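The price of a plain block

Filed under: Home and Family
6 July 2020

My sister paid £200 for a set of wooden blocks. She told me this over the phone in May, in the voice people use when they want you to say it was a sensible thing to do. I didn't say it. I asked what they did. They didn't do anything, she said, and that was why they were good.

I have been thinking about that answer ever since, mostly with irritation. Over the past few years the plain toy has become a serious business. Firms such as Plemska and Moen sell cubes, arches and planks in linen bags, with a booklet on open-ended play and a certificate from somewhere saying the paint is safe to chew. The sets have names like wines. The cheapest thing in the Plemska catalogue is a pouch of 19 pieces, and the pouch has clearly had more thought put into it than the pieces.

The claim behind all this is that simple toys make for cleverer, calmer children. Plastic that sings and flashes does the playing for them, the argument goes, while a lump of wood makes them work. I would like this to be true. I own a lot of wood. But whenever I ask the people selling it how they know, I get a warm answer and very little else.

Geert Martens, who runs the small workshop behind the Cleltus range, was at least willing to be pushed. I asked whether a child who had his blocks would turn out any different from a child who had a cheap set from the market.

"I would be surprised," he said. "I make them properly so that they last. What the child does, I can't sell you that."

His own catalogue says the blocks "build the thinking mind". When I read this to him he sighed and said that his nephew wrote the catalogue. 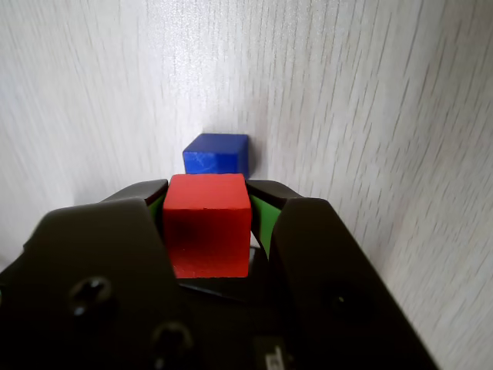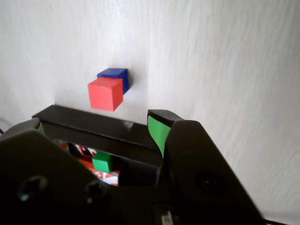
A red cube and a blue one: the basic stock of any playroom.

Amos Greenberg taught infants for most of his working life and now gives talks to parents' groups, where he says he is a disappointment. They want a list of what to buy. He tells them that children play well when they have time, a bit of floor and an adult nearby who isn't fussing. He has seen wonderful things built out of yoghurt pots. He has also seen a shelf of lovely beech arches go untouched for a whole term, because the class had discovered a cardboard box.

"Parents get cross with me," he said. "They've spent the money already."

There is some research, and it is fair to say so. The trouble is what happens to it on the way to the shop. A small study in which children talked more while building becomes, by the time it reaches the side of a box, a promise about language. A study in which they talked more because a parent was sitting with them loses the parent altogether. I asked Mukdale, an online shop that sells several of these brands, for the evidence behind its "brain-building" label. I was sent a blog post. It was 1355 words long and its only link went back to the shop.

None of this makes blocks a bad present. They don't need batteries, and they can be handed down to a cousin with the corners knocked off and no harm done. If you like how they look on the shelf, that seems to me a perfectly good reason to buy them, and a more honest one than most of those on offer. What bothers me is the worry being sold alongside. A parent who can't find £200, or the £300 that Moen asks for its largest chest, is being told in a gentle voice that their child is missing something.

I went to see my sister's set in the end. It is handsome, I'll give it that. Her son had put most of it in the bath. He was busy with the linen bag, which he was wearing on his head, and he didn't want to be interviewed.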